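Liltevura (message dispatch library)

Liltevura is a message dispatch library for C++ programs. It lets one part of a program announce that something has happened and lets other parts respond, without either side holding a direct reference to the other. It was written by Maarja Eglītis as a part of the Usovby application framework and was later split off as a separate package.

Overview

A program using Liltevura creates one or more hubs. A hub keeps a table of message types and, for each type, a list of handlers. Handlers may be free functions, member functions or lambdas. When a message is posted, the hub looks up its type and calls the handlers in the order they were added.

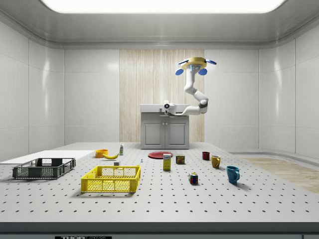 Type lookup is done at compile time where possible. Messages whose type is known only at run time go through a slower path that compares integer tags. The two paths share the same handler lists, so a handler does not need to know which one was used.

Threading

Each hub belongs to the thread that created it. Posting from another thread places the message in a queue, and the owning thread must call the drain function to deliver it. The queue holds 400 messages by default. When it is full, the post call returns an error code and the message is dropped – the library does not block the sender.

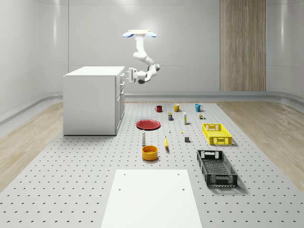 Handler lifetime

Adding a handler returns a token. The handler stays active as long as the token exists and is removed when the token is destroyed. Early releases used raw pointers for this purpose, and a handler attached to a deleted window could still be called. Version 2 replaced the pointers with tokens and broke source compatibility with older code.

A handler may remove itself while it is running. The hub marks the entry as dead and clears it after the current message has been delivered. Handlers added during delivery are not called until the next message. 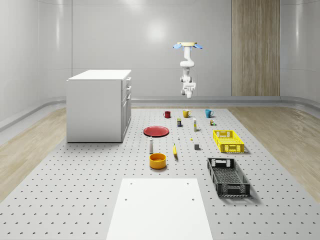 Messages posted from inside a handler are delivered at once, up to a nesting depth of 4. Beyond that depth they are moved to the queue. The limit can be changed when the hub is created, but not afterward.

Related software

Badier is a code generator that reads a list of message types and writes the matching Liltevura declarations. Alarcón, a logging tool, attaches to a hub as an ordinary handler and writes a record of 224 bytes for each message. Longer message bodies are cut to fit the record.

See also

Observer pattern
Callback (computer programming)
Event loop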